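Altora gripper kit, after 14 evenings

I bought the Altora kit in November for the two-arm build I'm planning in the Jondgate workshop. The simulator comes with it, so I started there.

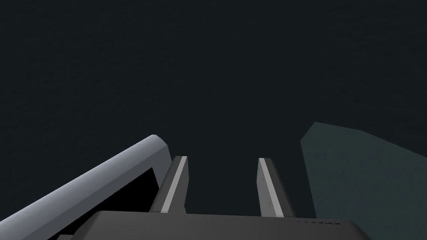

Wrist view, fingers open.

Setup took 6 steps and one restart.

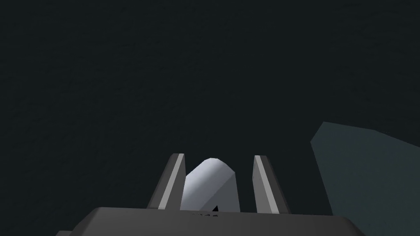
My main complaint is the manual, which skips grip width entirely. I got there by trial. The wrist view helps, with the pale stripes on the inner edges of the fingers easy to pick out on either side of a light object.

The room model loads slowly on my old laptop.
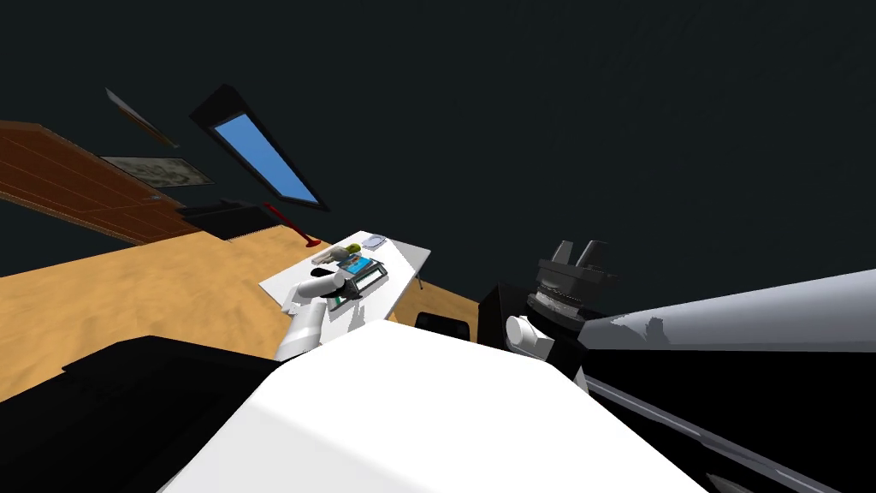

Render: Gernholm workshop notes

Worth $127 if you want to practice before cutting metal.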